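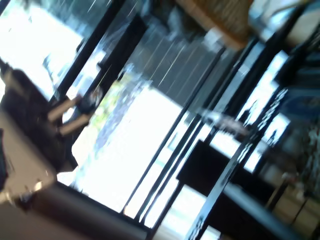

窗边的藤编篮与窗外绿植

小型酒店该不该取消每日客房清洁

Girneddale 的 Presa 酒店今年2月起把每日清洁改为“按需清洁”，住客须在前一晚十点前登记，否则次日只更换垃圾袋。店方的理由是节水和人手。我认为这一做法方向可以接受，执行方式有问题。

先看成本。该店有75间客房，按每间每日清洁计，布草洗涤和人工占房务支出的大头。改制后，店方公布每月少洗床单800条。这个数字可信，但它只说明洗涤量下降，没有说明退房后的深度清洁时间是否增加。连住四晚未打扫的房间，卫生间除垢的工时通常高于逐日维护。两项不合并核算，节省额就无从谈起。

再看定价。标准间房价维持105欧元不变，等于服务内容减少而价格不变。同城的 Brimer 旅馆做法不同：放弃清洁的住客每晚可抵扣早餐费用，默认选项仍是打扫。默认值放在哪一边，决定了由谁承担遗忘的后果。晚到的商务客多半错过十点的登记时限，这部分人恰好付的是全价。

曾在 Donnelly 管理房务的 Radka Vukčević 主张按入住天数分级：住一至两晚不打扫，第三晚起强制进房一次，兼作设备检查。漏水、空调滴水、门锁电量不足，多数是进房时发现的。我赞同这个方案，只补充一点：登记时限应推迟到当日上午九点，排班系统完全可以处理。

环保本身是正当目标，但应当接受与其他经营指标同样的核查。店方若在4月公布用水量、返工工时和投诉件数，讨论才有依据。在此之前，预订页面至少应在价格旁边写明清洁频次，现在它放在入住须知的第六条。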